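How to Wash a Down Comforter at Home

Most down comforters can be washed at home, even the ones people take to the cleaners out of habit. The washing is easy. The drying takes most of a day, and that is where comforters get ruined, so pick a day when you will be in the house from morning to evening.

These steps are for a comforter with a cotton shell and 700 fill power down or lower. If yours has a silk shell, or if the care tag says dry clean only, follow the tag.

What you need

A front-loading washer big enough for the job
A tumble dryer with a low heat setting
Down wash, or a mild liquid soap with no softener in it
Clean tennis balls or wool dryer balls
Needle and thread
A large clean sheet

Check the comforter first

Lay it flat on the bed in good light and go over both sides. Look at the seams, the corners and the edge piping. A hole the size of a pinhead will let out a surprising amount of down once the shell is wet and heavy. Sew up anything you find with small, close stitches. Do not use iron-on patches, as the glue lets go in the wash.

Treat stains now. Push the down away from the stained spot with your fingers so that you are working on the cloth alone, then dab on a little down wash mixed with water. Leave it for 2 hours and blot with a damp rag. Yellow marks near the top edge are body oil and may need a second go.

Check the washer

Put the comforter in dry. It should go in without being forced, and there should be room above it for your hand and forearm. If you have to lean on it to get the door shut, use a bigger machine at a laundromat. A packed drum will not rinse the soap out, and soap left in down makes it clump.

Do not use a top loader with a center post. The post twists the comforter and pulls at the stitching that keeps the down in its boxes.

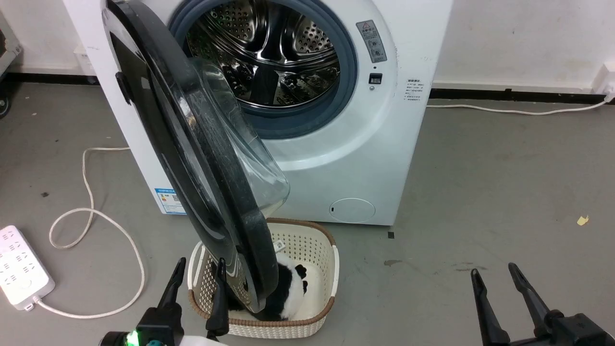 Look over the drum and the rubber gasket before loading.

Run your fingers around inside the fold of the gasket. Hair, coins and grit collect there, and a hairpin can open a seam. Wipe the fold with a damp cloth. If you have used bleach or fabric softener lately, run a short rinse with nothing in the drum, and pull out the soap drawer and wash it under the tap.

Wash

1. Load the comforter loosely and spread it evenly around the drum. Do not fold it.

2. Measure the soap. Use half of what the bottle says for a full load. I use Vonitby down wash, but any soap made for down will do. Skip powder, which may not dissolve fully.

3. Choose a gentle or bedding cycle with warm water. Cold is fine if the tag asks for it. Do not use hot.

4. Set the spin to medium. If your machine walks or bangs, pause it, wait for the door to unlock, and move the comforter around.

5. When the cycle ends, run a second rinse. Run a third if you still see suds on the glass or feel anything slippery on the shell.

6. Run one more spin by itself. This cuts down the dryer time more than anything else you can do.

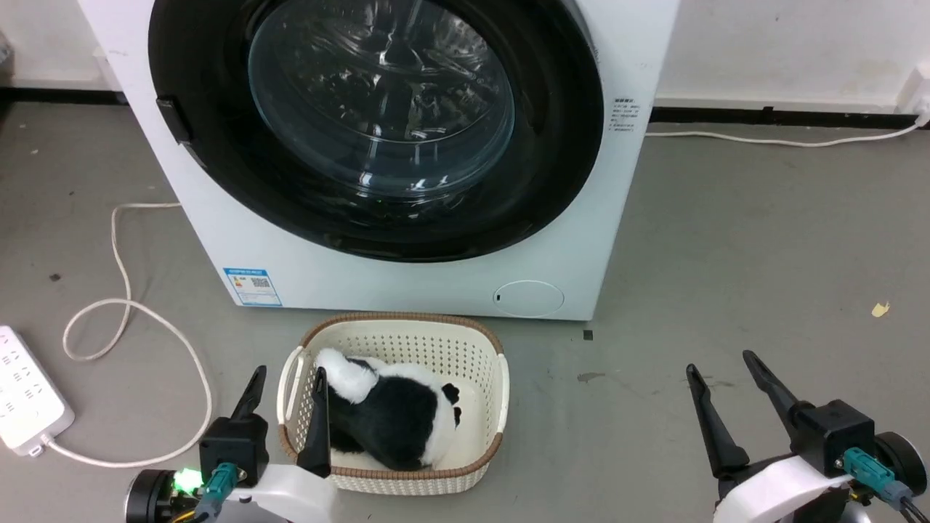 Codbridge wrote in to say that two rinses were never enough with soft water, and that the down only stopped smelling soapy after a fourth. That matches what I have heard from other people with softeners. If your water is soft, cut the soap again, to a quarter of the amount on the bottle, and plan on extra rinses.

Lift it out

Wet down is heavy and the inner walls of the comforter are thin. Get both arms under the whole thing and lift it into a basket. Do not drag it out by a corner. It will look flat, gray and lumpy, and it may smell like a wet dog. Both go away as it dries.

Dry

Use low heat the whole time. High heat makes the down brittle and can melt a polyester thread. Put the comforter in with the tennis balls and run the dryer for an hour.

Take it out, shake it hard from each side, and pull apart any clumps you can feel through the cloth. Turn it over and put it back. Repeat every half hour. A queen size can take 9 rounds in a small dryer.

When it seems dry, spread it on the sheet for the night. In the morning, squeeze the corners and the middle of each box. If any spot feels cool or has a lump in it, it is still damp and needs another hour in the dryer.

Store it in a cotton bag or an old pillowcase. Plastic holds in moisture. I wash mine once a year, in November, before it goes back on the bed.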